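Driswood kitchen trial, progress to June

We have now run 1240 grasps across the two hand sets, Honisus and Prorkard, on the same pair of arms. The Amissah controller dropped out twice and was reflashed.

Finger calibration on the Prorkard hands is finished and we have moved on to sink tasks. The current one is lifting the round yellow piece out of the dish rack in the right basin with the right hand. Thin rims are still our weakest category. Six objects remain before we report totals.

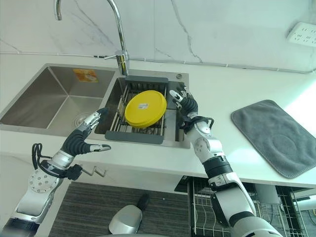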